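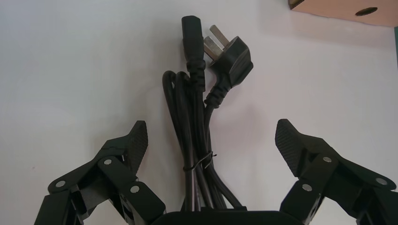 Black power cord with an angled three-pin plug, gathered into long loops and held with a twist tie.

How to coil a power cord and sort a box of cables without buying anything

By Hanan Bataineh
Posted Sep 6, 2023

I have read a lot of advice on storing cables and I believe very little of it. Most of it ends with a link to a set of clips. I bought the Plastis clips once. They opened by themselves in the drawer, and I now use them to close bags of rice. The Dretex sleeves were worse, a zipper for something you need to get out in a hurry.

What you need for this is a table you can clear, a box with low sides and the twist ties you already have from other packaging. That's the whole list.

Coiling one cord

Start with a cord that is unplugged at both ends, and I mean check it. Run it through your hand from one end to the other and let it untwist as it goes. If you feel a nick or a stiff flattened spot, stop there and throw the cord out. I don't care how good it looks from a distance, and I don't trust tape.

Hold the two connectors together in one hand, side by side. Fold the rest back and forth into long loops, each as long as your forearm. Some people swear by the over-under method that stage crews use. Fine for a long microphone cable. On a short computer cord I have never seen that it makes any difference, and I gave it a fair try through most of last October.

Leave the first few inches behind each connector alone. That ribbed part is there so the cord can bend gently, and wrapping the cord tightly around its own plug (the way everyone's uncle does it) puts a hard kink right where you don't want one.

Put the tie on below the middle of the bundle. Two turns, then twist until the loops stop sliding over each other. Any tighter and you are denting the jacket. If a loop bulges out to one side, leave it. Neatness is for the people selling the clips.

One more thing on plugs. If yours has a shape that doesn't fit your wall outlets, because it came with something ordered from overseas, keep it apart from the others. You will grab it by mistake every time otherwise. Check what the cord is rated for before you put it on an adapter, too. The fact that it fits is no proof of anything.

Sorting the box

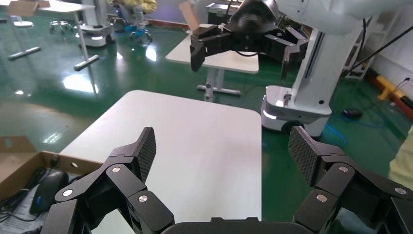 Don't tip the whole box out. Every guide tells you to, and you end up with the same knot on a larger surface. Take the solid things out first, the mouse, the chargers, anything with weight, and the rest loosens up more than you'd expect. Then lift out whatever paper is in there. I have yet to meet an instruction sheet that I needed twice, but read the heading before you recycle it.

Now pull cables by the connector end, one at a time, and coil each one before you touch the next. If one won't come, put it down and try another. Yanking is how pins get bent.

Set a limit before you begin. Mine is 8 cords, and no more than 2 of any one kind. The Mokoena method, which a coworker printed out for me, wants 4 color-coded bins and a label on everything. I lasted a weekend. A strip of masking tape with "monitor" written on it does the job.

Put the box back with the heaviest bundles on the bottom and the mouse on top, where you can find it.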